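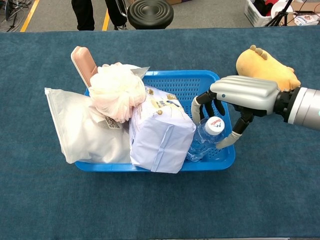
Home Tickets Knowledge Base Contact

Ticket 708: Welcome basket overfilled, contents not seated below rim
Site: Bileveck Residence, intake room
Category: Supplies and packing
Priority: 3
Status: Open, awaiting packing revision

Reported issue
The Traten wing returned a basket in February as unsuitable for stacking. The lid could not be closed. The wing requests a corrected packing order before the next intake.

Initial review
The basket was set on the carpeted table and reviewed against the current packing sheet. The basket is the standard blue perforated model and is not at fault. The pile rises over the rim on the side holding the bath pouf, while the floor near the water bottle is largely unused. The large wrapped pack leans over the long side of the basket and would prevent any lid from seating.
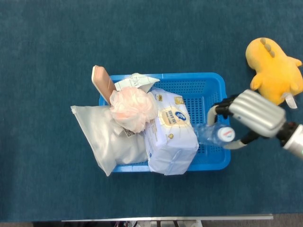 Corrective steps
1. Remove all soft items before adjusting the bottle.
2. Lay the bottle flat along one short wall, cap toward the corner.
3. Press the air out of the zip-style bag and reseal it. Place it flat on the floor of the basket.
4. Lay the large pack on its broad face on top of the bag. No part of it may cross the rim.
5. Place the pouf last, in the space above the bottle.

Escalation
If the lid still does not close, refer the basket to the Prajapati storeroom for the next size up. Stock held: 12. Do not substitute Onik crates, as they do not fit the shelving.

Update, 3:40 p.m.
Revised order sent to the Traten wing. Confirmation has not been received.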